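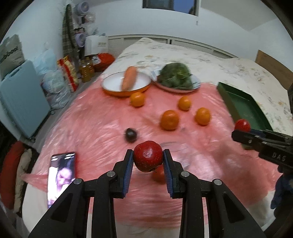 Tihomir Georgiev
Bench technician, pedals and small amps

Thursday

Two jobs on the bench, both carried over. The Plulter delay that Blagoje took in last week, and the Gidbridge multi-effects floor unit with the bad presets.

Gidbridge first. Customer's complaint is that it forgets patches when it's been switched off overnight. Backup battery measured 1.9 V against a nominal 3 V, so that was no surprise. It's a tagged coin cell soldered to the main board, under the display ribbon. Dumped the user patches over MIDI before touching anything. The dump came out at 124 patches and the unit holds more than that, so either the rest are blank or they've already gone. Have asked him which. Saved the file to the shop computer under his job number.

Fitted a holder in place of the tagged cell so the next change won't need an iron. The holder is a bit taller than the original and the ribbon now lies over it with a slight bend. Put a strip of Kapton tape between them. Reloaded the dump, switched off at the wall, left it over lunch, all patches present. Will leave it off tonight as well and look again in the morning.

While it was open: footswitch 3 needed two presses about half the time. Switch itself reads fine on the meter. The ribbon socket on the switch board had a dull joint at the end pin. Reflowed the whole row. Fifty presses, no misses.

Output level still bothers me. Left channel is 2 dB down on the right with everything bypassed. Swapped the op-amp, no change. Swapped leads, no change. I think it's the output jack, the contact looks tired, but we have none of that type in the drawer. Ordered two from Popescu.
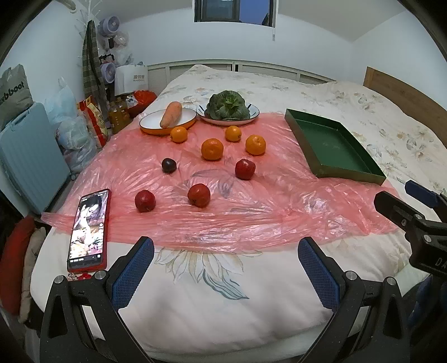 If the jack doesn't sort it I'll go back along the left channel from the converter with the scope. There is a muting transistor on each side before the jack and a leaky one would pull the level down in just this way. Note for Blagoje: the service sheet has the two mute transistors labelled the wrong way round. Left is the one nearer the power socket.

Plulter delay. Comes up dead on our supply but works on the customer's own adaptor. His is a cheap unregulated one and puts out well over the voltage on the label with no load. The pedal has a series protection diode and a regulator behind it, and on a true 9 V supply the regulator is dropping out. Input to it measured 7.6 V. Someone has changed the diode for an ordinary silicon one. Put a Schottky back in and it starts every time on our supply.

Delay time now goes from very short up to 400 ms with the knob full up. The leaflet says 360 so it's a touch slow on the clock. Trimmed it back until the pitch of the repeats matched the notes in the leaflet. Clock noise is audible on the longest setting with the repeats turned up, but they all do that.

Bench charge for the Plulter is 38 with the diode. Not invoiced yet.
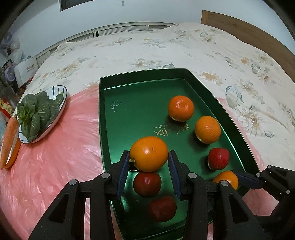 To do

– Gidbridge: check patches first thing, before anything else is plugged in.
– Fit output jack when the Popescu order turns up. Measure both channels again at 1 kHz, bypassed and through a clean patch.
– Ring the Plulter customer and tell him to stop using that adaptor.
– Blagoje to decide whether we keep the Gustham power supply on the bench. Outlet 4 hums with anything digital on it and I've put tape over it for now.
– Coin cell holders: two left.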